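# Visit notes: Tondonley open day, workplace furniture hall

2023-10-02

The hall is split into 4 bays, each fitted out by a different supplier. I spent most of the morning in the Treltley bay, which covers desks and shared tables.

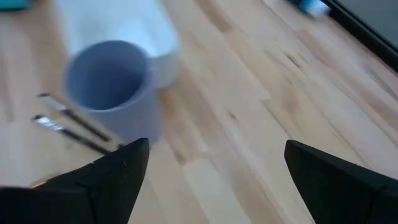

Treltley finishes its light wood tops matte and leaves knots and grain streaks in the face. Tables on show were dressed for ordinary use, with a mug and pens out. The finish kept glare low under the hall lighting. A pale mug reads clearly against it.

Data from the bay sheet:

- Top depth: 670 mm
- Finish: matte oil, two coats
- Recoat interval: 200 days in shared use

Pfister had the next bay with drawer units and cable trays. The trays clip to the rear rail without tools. One clip was stiff and needed two hands.

Risent showed task lamps only. The sample I tried drifted down when the arm was fully extended. Staff said the spring was changed in September and that older stock is still being sold off.

Parking is at the north gate. The printed catalog runs to 194 pages and has no index. Treltley prices are on a separate sheet, available at the desk on request.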